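Posted 18th September

# Auction Cataloger, Historic Racing and Road Cars

Jadden sells collector cars at auction, with a main sale each April and smaller online sales through the rest of the year. We are hiring one full-time cataloger to research and write up the cars, engines and spare parts that sellers send to us. The job reports to Nuanchan Panyasiri, head of the motor cars department.

Our last April sale had 125 lots. Of those, 42 were complete cars and the rest were parts, trophies, race suits, programs and signs. The catalog ran to 372 pages. We expect the next one to be close to that in length, and the first deadlines for copy fall well before the sale, so we would like the new person in place early.

## What you will do

- Inspect cars at sellers' homes, storage units and workshops, and record chassis, engine and gearbox numbers
- Check those numbers against build sheets, race entries, old titles and invoices
- Write lot entries of 150 to 900 words, depending on the lot
- Write condition reports that a buyer bidding by phone can rely on
- Answer bidders' questions in the weeks before a sale
- Tell the department head when a car's story does not hold up

Expect to be out of the office for part of most weeks while consignments are open. Some trips are overnight. Once the catalog closes, you will mostly be at your desk, and then at the sale site for the view days and the auction itself. 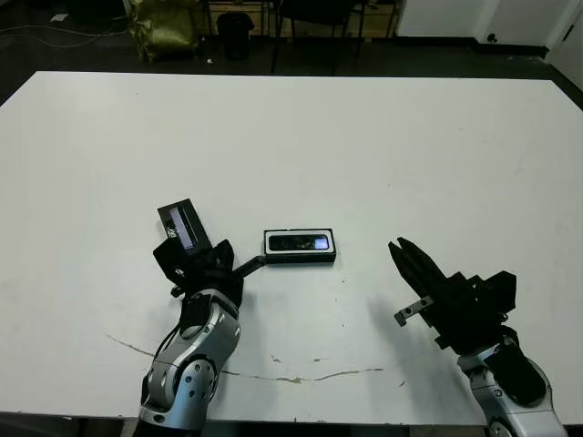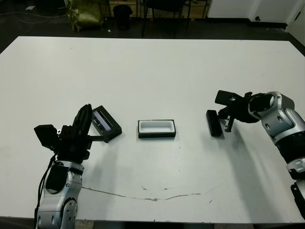
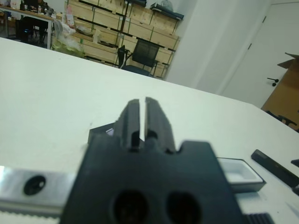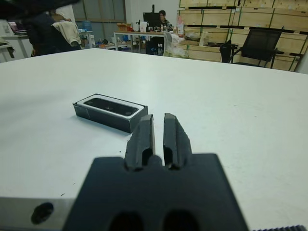 *White tabletop, four views*

## What we are looking for

You should have at least two years of paid work with older cars. That could be at an auction house, a dealer, a museum, a restoration shop, a race team or a magazine. We care more about what you know than where you learned it.

You need to be able to:

- Tell an original body panel from a later one, or say clearly that you can't
- Read a logbook or race result sheet and spot a gap in it
- Write plain, correct English to a deadline
- Drive a manual transmission and hold a valid license
- Lift and move boxed parts up to 50 pounds

Reading French, German or Italian would help, as many of the period documents we see are in those languages. Experience with single-seaters from the 1960s to the 1990s would also help. Neither is required.

## Pay and terms

The salary is $61,000 to $68,000 a year, depending on experience. You will have 26 days of paid leave, which can't be taken in the three weeks before the April sale. Health and dental cover start on your first day. Mileage, hotels and meals on inspection trips are paid back monthly.

Staff may not bid in our sales, and may not buy privately from anyone who has consigned a car with us in the past year. If you own or part-own a collector car, tell us when you apply. It won't count against you.

The office is on the second floor of the Manness Building, with an elevator from the parking lot. Our document archive is kept at the Dwivedi warehouse, a ten-minute drive away. You will need to go there often at first. Lot records are kept in a database called Plinus, and we will train you on it.

## How to apply

Send the following by email to Nuanchan Panyasiri, with "Cataloger" in the subject line:

1. A resume, two pages at most
2. One piece of your own writing about a car, published or not
3. The names of two people we can call, and how they know your work

Please don't send a cover letter. If we want to talk, we will set up a phone call first. After that comes a half-day visit, when you will inspect a car with one of our specialists and write a short condition report on it. The visit is paid at $200, plus travel.

Applications are open until we fill the job. We reply to everyone who applies, usually within three weeks. Agencies, please do not contact us about this position.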